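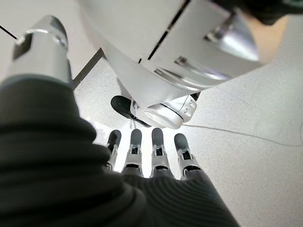
Left hand fault on the Rukent unit: what we know so far

26 Apr 2021

Work with the Rukent robot at Hernthorpe is on hold until the middle of May. The left hand stopped answering commands during a floor pickup run, and the arm kept moving downward for a short time after it should have stopped. The fingertips pressed into the floor before the operator hit the emergency stop. There were no injuries.

Elis Ifans was running the session and has written it up as incident 413. The log shows that the hand controller dropped off the network and came back 8 seconds later. The arm controller did not treat the dropout as a fault. It went on using the last position it had from the hand, and that position was wrong.

Ynyr Jarman took the hand off the arm the next morning. The finger linkages are straight and all four fingers open and close under power. The trouble was in the connector behind the wrist, where one pin had worked back far enough to lose contact when the forearm turned. The sleeve covers that spot, so the daily visual check would never have caught it.

We went back through the older logs and found the same dropout 10 times, each one too short to stop a run. Those should have been picked up sooner. The log viewer hides network warnings by default, and we had left it that way.

Three things are changing. Any loss of contact with either hand now stops both arms. Rowlands is supplying a locking connector for each wrist, to be fitted before the robot goes back to work. The weekly check will include rolling the sleeve back and testing the connector by hand - please do this with the power off and the arms supported.

Cables on the floor played no part in this, but while the robot is down please route them away from the area under the arms.

Bookings already made for the unit will be moved to the Presmont arm where the task allows it. If yours needs two hands it will have to wait. Write to Ynyr with your dates, or stop by room 124.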